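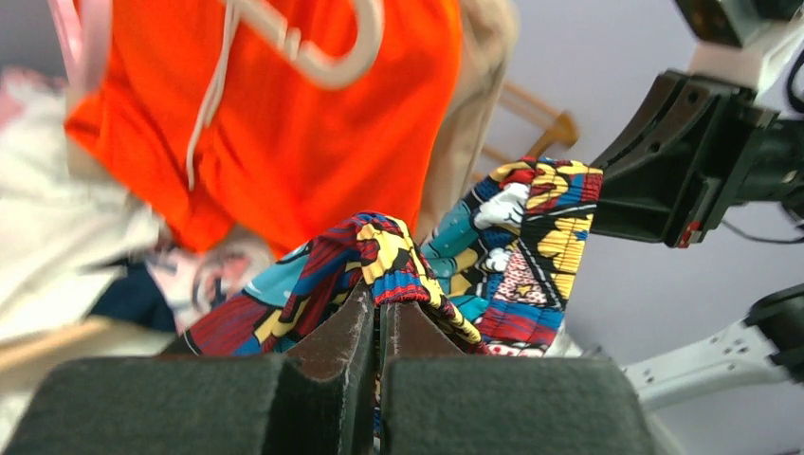

KERNHOLM, 12 de agosto de 2025

Imprimir | Enviar por correo | 415 compartidos | 21 comentarios

Inicio · Cultura · Diseño · Reportajes

El color que se sale de la viñeta

Hay telas que se oyen antes de tocarlas. Rojos que gritan, amarillos que parecen recién salidos de la imprenta, una mano de guante blanco que saluda desde un pliegue. El estampado de cómic lleva décadas entrando y saliendo de los armarios, y este verano ha vuelto con unas ganas tremendas. ¡Y qué alegría verlo otra vez por la calle!

En el taller Sezer, en una bocacalle del puerto viejo de Kernholm, las mesas de estampación ocupan casi todo el largo de la nave. Nazmiye Demirtaş empezó con una sola pantalla de serigrafía y un cubo de tinta negra. Ahora guarda 1.615 dibujos en cajones planos, muchos sin estrenar, ordenados por un sistema que solo ella entiende (el cajón de las onomatopeyas está al lado del de los perros, y los perros, por alguna razón, encima de los teléfonos).

«La viñeta ya trae el ritmo hecho», cuenta mientras extiende un retal sobre la mesa. «Tiene un borde, un color plano, un gesto. Lo difícil es que siga funcionando cuando lo cortas en diagonal para hacer una manga».

Es justo ahí donde el asunto se pone apasionante. Una página se lee de izquierda a derecha y de arriba abajo; una camisa se lee desde donde te pille. El dibujo tiene que aguantar una pinza, un bolsillo, una costura que parte una cara en dos. Demirtaş trabaja con repeticiones muy largas, de casi un metro, para que dos prendas salidas del mismo rollo no sean gemelas. A los clientes les encanta descubrir qué trozo de historia les ha tocado.

El punto gordo, ese lunar mecánico que heredamos de los tebeos baratos, merece capítulo aparte. Nació como truco para ahorrar tinta, y los pintores del pop lo agrandaron hasta convertirlo en protagonista. En tela se comporta de otra manera: el algodón lo absorbe y lo redondea, mientras que una fibra sintética lo deja nítido, casi eléctrico. En Sezer prefieren el algodón, aunque admiten que los bañadores son otra guerra.

A media hora de allí, en Feltanley, Dilek Saraç ha reunido una colección que quita el hipo: unas 2.000 prendas estampadas con historietas, desde pijamas infantiles hasta un abrigo forrado con una persecución de coches que solo se ve al abrirlo. Compra en mercadillos, en liquidaciones de mercería y a familias que vacían trasteros. Las piezas que más le gustan son las domésticas, las que se usaron de verdad.

«Un pijama con las rodillas gastadas me emociona más que uno con etiqueta», dice. «Alguien desayunó con él».

Saraç prepara ahora una muestra en la sala Clivley, con las prendas colgadas a la altura de los ojos y varias mesas en las que se podrán tocar muestras de tejido. Demirtaş imprimirá allí mismo pañuelos con dibujos del público infantil. Ya ha reservado el cajón donde los archivará: irá debajo de los teléfonos.

Anterior | Siguiente | Más en Diseño | Volver arriba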